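Print this page | E-mail this chapter

CHAPTER 6
Plastics in the Home and Workshop

Laiba Sandhu and Maksym Hnatiuk

Most of the plastic objects a person touches in a day belong to a small number of families. Polyethylene is used for bags, sheeting and bottles. Polypropylene is used for food tubs and hinged lids. PVC is used for pipe and window trim, and ABS for housings and toys. This chapter explains how these materials are made, how they are shaped, and why one is chosen over another.

A plastic part has to be stiff enough for its job. Stiffness depends on the material and also on shape. A thin wall bends easily when it stands alone, but the same wall joined to a second one at a right angle resists bending well. Designers use this fact to save material.

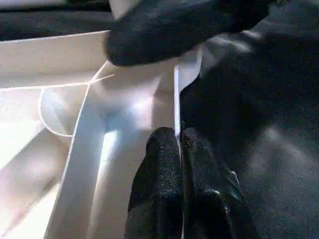
Figure 6.1 A thin upright wall on a white plastic structure.

Wall thickness also affects how a part cools in the mold. Thick sections cool slowly and may leave sink marks on the surface. Section 6.3 follows one product, a storage tray made by Dasent, from pellets to packing. The plant in Flunville turns out 2,784 trays per shift, and each mold is cleaned after 3,000 cycles.

Plastics are also made as film and sheet. Film is soft, folds easily and keeps its creases for a while. Molded and extruded parts hold their form under their own weight.
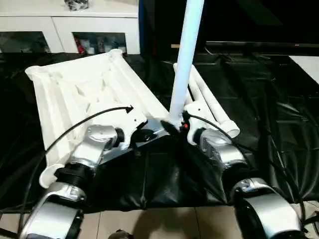
Figure 6.2 Rigid and flexible plastic together: a white frame on crumpled black sheet.

Heat changes all of this. A part that is firm at 20 °C may sag at 90 °C, and Section 6.4 gives a simple test for comparing samples.

Before you read on, review the terms monomer, polymer and chain length from Chapter 5. You will need them in Section 6.1.

6.1 From Monomer to Pellet

Shares: 20 | Comments: 0

We use cookies to remember your reading settings. Accept | Manage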